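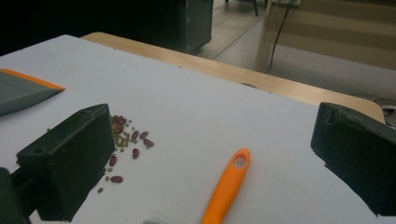

What time does the sorting demonstration start? At 12, in the long room at the back, and it runs for 30 minutes.

Moushumi Samarakoon had given that answer so many times by eleven that she wrote it on a card and propped it against the sign-in book. People read the card and asked her anyway.

It was 2nd October, the open day at Rerkness, and the first one since they had moved into the old Tanudwood building. The lobby still smelled of furniture polish. Visitors got a paper badge and a pencil, and most of them went straight to the coffee.

Her uncle Prasanna came in at twenty to twelve. He had run the cleaning line at Purkenard, the seed and bean packer out on the county road, until they put in the optical sorter. He was wearing his good jacket.

"Is this the one with the beans?" he asked.

"It's on the card," she said.

He read the card. Then he went and stood in the back room, first in line, with his hands behind him.

Gayan Kodikara ran the demonstration. He was the youngest engineer there and he talked fast when he was nervous. He told the visitors that the program was called Sikder, and that it had learned from 1,470 recordings of people doing the job with a hand-held gripper.

"What people?" said Prasanna.

"Us, mostly," said Gayan. "You hold the tool, you do the task, it records what you do. Then you mess up the beans and do it again."

"Kidney and mung."

"Yes, sir. The kidney beans are easy. The mung beans get away from you."

"They always did," said Prasanna.

A few people laughed, though he hadn't meant it as a joke. Gayan asked if anyone would like to try the tool before the arm took its turn. A boy went first and squeezed so hard that a bean shot across the floor. A woman in a raincoat did better. Then Gayan held the tool out to Prasanna, and Prasanna looked at it for a while before he took off his jacket.

Moushumi had left the desk by then. She stood in the doorway and watched him work. He didn't grab at anything. He brought one finger in low and slid the red beans over a little at a time, the way he used to do it with the side of his hand at the kitchen table, checking a sample for stones. He did not look up until he was done.

"Did it record that?" he asked.

Gayan looked at the screen. "It did. Number 811 for today's folder. We numbered them on from yesterday."

"And the machine will do it like that now?"

"Not from one. It needs a lot of them." Gayan rubbed his neck. "You could come back. We pay people by the hour. We're short until November."

Prasanna put his jacket on and buttoned it. He stayed for the arm's turn and said nothing through it. When the arm left three mung beans behind, he bent down close to look at them - then he straightened up and let the person behind him see.

On the way out he stopped at the desk. Moushumi was back in her chair.

"What time do they start in the morning?" he said.

"Eight thirty."

He took her pencil and wrote it on the back of his badge.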